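Search this site Go
Print | E-mail

Mayuree Jaidee has moved house with the same colander 62 times, or so she tells it. Her sister says four.

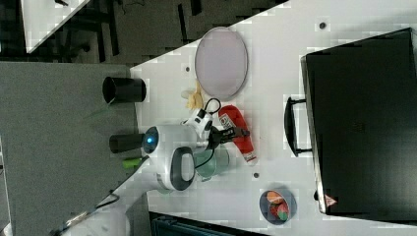

"I label every box 'kitchen' — even the books," she says. Plorham is her latest town.
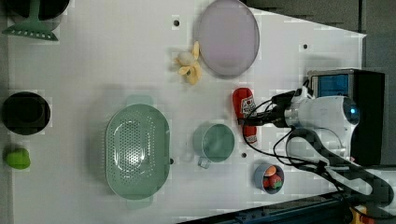

A plate, a colander and a partly peeled banana.

Her advice on packing? "Start on Friday. Cry by September." She offers me tea, then can't find the kettle.

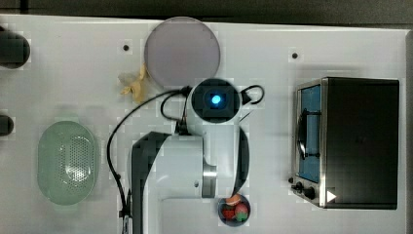
"Try the one marked 'kitchen'," she says.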